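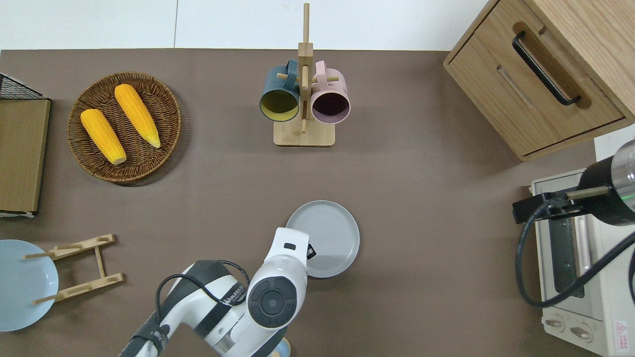

Plirkance Releases Household Appreciation Planner for Families and Couples

The planner schedules small acts of thanks across the week and runs on paper or phone

ADARD, January – Plirkance, a publisher of home organization materials, today released the Household Appreciation Planner, a scheduling tool that helps family members set aside time to thank one another. The planner is sold as a bound paper book and as a phone app. Both versions use the same prompts and the same page layout, and a household can switch between them at any point.

The planner divides each month into weekly spreads. Each spread has one column per household member and a shared row at the bottom for activities that involve everyone. Users choose a prompt from the index, write it in the column of the person who will carry it out, and mark it when it is complete. Prompts are sorted by the time they take, the age of the person doing them, and whether they cost anything.

The index contains 1,715 prompts. Typical entries include writing a note for a sibling's backpack, taking over a chore that belongs to someone else, calling a grandparent before bedtime, and asking a spouse one question about their workday without a phone in reach. Entries for children under six are written so that an adult can read them aloud. Entries for teenagers can be completed privately and do not require a parent's mark.

"Most families we interviewed already had a calendar for practices, appointments and bills," said Prapai Intarasuk, product lead at Plirkance. "They wanted a place on that same schedule for the things they kept meaning to do for each other. We kept the format plain so that filling in a week takes five minutes."

Interviews and page testing were carried out with households in Adard. Early drafts assigned prompts at random. Test households asked to pick their own, and the random assignment was moved to an optional setting in the app, where it is off by default. A points system was also tested and removed. Parents reported that children began to compare totals, and that prompts were being marked complete before they had been done.

The app was built by Induleo, which also handles account support. It sends one reminder per prompt at a time the user selects, with a default of 7:00 p.m. Reminders can be silenced for a single member or for the whole household. Notes written in the app are visible only to the sender and the recipient. The app does not carry advertising.

"A thank-you note is a private message, and we treated it as one," said Duangjai Chaiyaporn, who directed app development at Induleo. "The household owner can add or remove members and change the shared row. The owner cannot open notes between two other people."

The paper version was designed by Hegedűs, a print studio, and is bound to lie flat on a counter or table. It includes perforated note cards at the back and a pocket inside the rear cover for keeping cards that have been received. Column headings are left blank and can be relabeled for households with grandparents, roommates or children who live at the home part of the time.

Availability

The Household Appreciation Planner is available now through the Plirkance online store and at independent stationery shops. The app is free to download with the paper version and is sold separately by annual subscription. A subscription covers up to six members. Larger households can request additional member seats at no charge through account support. Schools and libraries may order sample spreads for parent evenings.

About Plirkance

Plirkance publishes planners, chore charts and meal calendars for home use. The company is based in Adard.

Media contact: Press Office, Plirkance, Adard. Review copies and sample pages are available on request.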